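Sports Writing and Analysis
Unit 5 handout: Writing the match preview
Revised July 6, 2025

Read this before the workshop and bring your draft with you. The preview is the most common short piece on any soccer site, and it is the first one you will be asked to file on placement.

1. What a preview does

A reader opens a preview with two or three questions in mind. Who is playing well, who is missing, and how is the game likely to go? Everything in the piece should help with one of those. Club history, stadium history and the manager's career belong in it only when they bear on the match.

The teams in our running exercise are Zorumwood and Faltutden. Both play in the Tromow League, the made-up competition we use for all the units. Zorumwood are at home. You have the results sheet from Unit 4, so use those scores and no others.

2. The opening

Name both teams, the competition and the venue in the first two sentences. Say when the game is. After that, give the one fact that makes this game different from last week's.

Weak: "There will be plenty of excitement when two great sides meet."
Better: "Zorumwood have lost once at home since March and need a point to stay in the top four."

The second version can be checked. If a sentence in your opening would fit any match in any league, cut it.

3. Form

Form usually means the last five or six league games. Pick a number and use the same one for both teams. Students often give one side's last four games and the other side's last eight, which makes the comparison useless.

Keep league and cup results apart. A heavy cup win over a lower division team says little about a league game, and your reader knows that. Give home form for the home team and away form for the visitors if the sample is big enough. Early in the season it will not be, so say so and move on.

Watch your verbs. "Cruised," "crushed" and "demolished" all claim something about how a game went. If you only have the score, write "won."
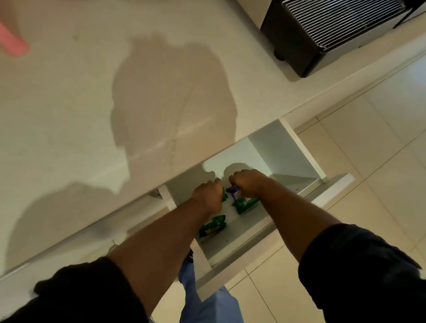

Goals for and against are often more telling than wins and losses over a short run. A team that has won three games by one goal may be solid or may be lucky. Look at shots and at when the goals came, then decide which word you can defend.

4. Team news

Split this into injuries, suspensions and doubts. The three are not the same. A suspended player is out. An injured player may be out. A doubt is a doubt until the lineup is posted, usually an hour before kickoff, and your copy should leave room for it.

Always say where the news came from. "The manager said after training" is fine. "It is understood that" is not accepted in this course.

5. Head to head

Use the last few meetings and stop there. A record going back decades covers players who retired long ago. If there has been a change of manager or a promotion in between, mention it, because it changes what the old scores mean.

6. The player to watch

Choose one from each side. Give a reason tied to this opponent. A winger is worth watching if the other team's fullback is a stand-in. A top scorer is an easy choice and often a dull one - look at the midfield before you settle.

7. The prediction

Give a score. Readers want one, and a writer who ends with "it could go either way" has left the job half done. Your reasons should already be in the piece, so one short paragraph is enough. Nothing new should come up in it.

Assignment

Write a preview of Zorumwood against Faltutden. The limit is 1000 words, headline included. Include a form section for both teams, team news with sources, and a predicted score.

The course reader has a sample preview from the Postma unit on page 32. Read it for the order of the sections. The team news in it is thin, and we will talk about why in class.

Marking is split evenly between accuracy and writing. A wrong score, a wrong venue or a misspelled player name costs a full grade - check these last, after you have finished editing.

For the next unit, read the chapter on live match reports and make notes on how the writer handles the first goal.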